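3.2 Wear on shared work surfaces

The second part of the survey dealt with the surfaces of furniture in shared use. Desks and tables were treated separately from seating because the faults are different in kind. A chair usually fails at a joint, and the user notices straight away. A tabletop loses its finish slowly, and the people who sit at it every day are often the last to report the damage.

Tables were inspected at two sites, Zaramstead and Flinden. Both buildings were fitted out by the same supplier, Pascual, and both use wood tops with a clear finish. Zaramstead is open to the public on weekdays and has direct sun along its northern side. Flinden is used mainly by staff and has smaller windows, with blinds that are generally kept down. In all, 718 surfaces were scored across the two sites over a period of 15 weeks, ending in November.

Each surface was given a score from 0 to 3 for four kinds of wear: scratching, colour change, edge damage and residue. A score of 0 meant no wear visible at normal reading distance. A score of 3 meant that the finish had gone and bare timber could be felt with a fingertip. The scoring sheet was adapted from the one used in the Drereo pilot, with residue added as a separate heading. In the pilot it had been counted under colour change, and the two could not be pulled apart afterwards.

Residue was mostly adhesive. Tape is put down on tables for many reasons, such as marking out a work area or holding cables in place, and it is often left there for months (Figure 4). The adhesive hardens with age and takes up dust along its edges, so that a line remains after the tape has been lifted. 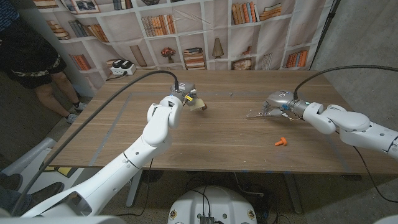 Figure 4. Gray tape bordering a work area on a wooden tabletop.

Colour change was the most common fault at Zaramstead and was worst on the tables nearest the glass. Darker timbers faded towards a honey colour, while pale ones yellowed. Where an object had stood in one place for a long time, its outline could be seen once it was moved. We scored these outlines as colour change even where the rest of the top had aged evenly, as users complained about them more than about general fading.

At Flinden the pattern was different. Colour change was slight, but edge damage was frequent on the side where people sit. Watch straps, bag buckles and the metal arms of chairs all strike the same strip of timber, and the finish there chips before it wears. Chair arms did the most harm. Lowering them by 60 millimetres would clear the underside of every table in the building, and we return to this in Section 5.

Scratching was found at both sites and did not differ much between them. It tended to run with the grain, where it is harder to see, and scores from the two inspectors agreed less well for scratching than for any other heading. Low-angle torchlight improved agreement, but it also raised scores overall. We therefore kept to ordinary room lighting for the main survey and used the torch only to settle disputed cases.

Cleaning records were available for Flinden only. They show that tops were wiped daily with a neutral cleaner and that stronger products were used on request, usually to remove glue or ink. Surfaces treated in this way had a duller patch that was easy to find by touch. The records do not give the position of each treatment on the table, so the patches could not be matched to particular requests.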